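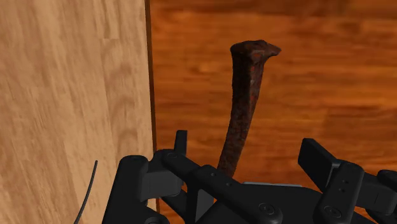

Simulate first, then spend

Kwaku Zakaria had a budget and a date before he had a plan. Harnadach, the reclamation yard he manages, takes in old floorboards and doors, and much of the work is pulling and sorting nails. In February the owners agreed to pay for one small robot arm, provided he could show what it would do.

He asked Misaki Hirano at Vutum for a quote. She sent one, along with a suggestion that he pay for a month of simulation before ordering. The rendered tests use a rusty cut nail, square in section and slightly bent, held upright in a black two-finger gripper. Old nails vary a great deal, and the gripper is the part most buyers get wrong.

"We had put all the money into the arm," Zakaria says. "There was nothing left for fingers, spare pads or cabling."

The revised plan is shorter and duller. The arm stays, but one size down. The saving goes on a second set of finger pads, a proper bench and training for two people. Tetteh Baidoo, who runs the de-nailing bench, asked for a trial batch of 1000 nails before the final payment is made, and Vutum has accepted that as a condition.

What to put in the budget

Arm and gripper should be priced separately, even when they come from one supplier. Ask what a replacement pad costs and how long it takes to arrive. Harnadach has allowed for 200 hours of setting up in the first year, most of it by its own staff, and their wages are in the figures.

Floor space is easy to forget. The yard is moving a rack of doors to make room, and the electrician has to come twice.

Zakaria has kept the hand tools on the list too. Boards with nails broken off below the surface will still go to Baidoo's bench, and the order for new pincers went in the same week as the deposit.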